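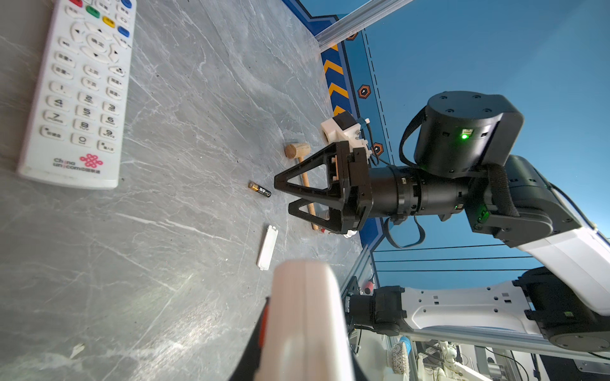 Volell 600 Surface Panel

The Volell 600 is a marble-patterned panel for tables, counters and reception desks in offices, hotels and rental apartments. It is supplied by Foder in gray and in cream, with a matching edge strip ordered separately under part number 1372.

Installation

Panels must rest flat in the room for 2 days before fitting. The supporting base must be level and free of old adhesive. Joints are to be filled with Zornis sealant in the matching shade; other sealants may stain the pattern along the seam.
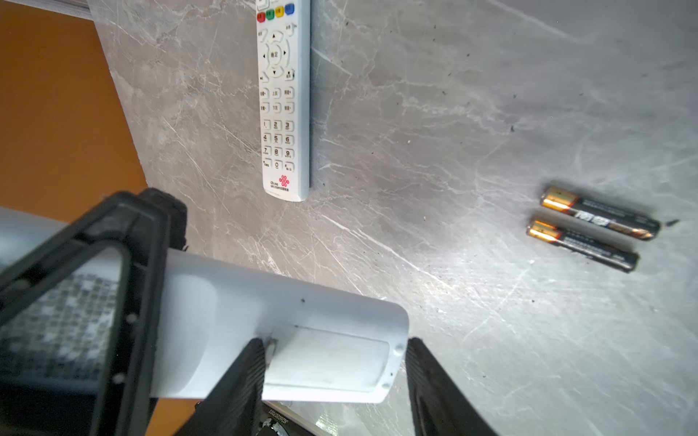
Once the sealant has cured, the surface may be cleaned with a soft cloth and mild soap. Scouring powder, bleach and steel wool will dull the finish and are excluded from the warranty. Items heated above 55 degrees Celsius should be placed on a mat.

Ordering

Orders are accepted from registered dealers and from the Szczepańska showroom. Cut panels cannot be returned. Samples of both colors are available on written request.

Dealers holding the September price list should replace it with the edition dated 14 November 2019.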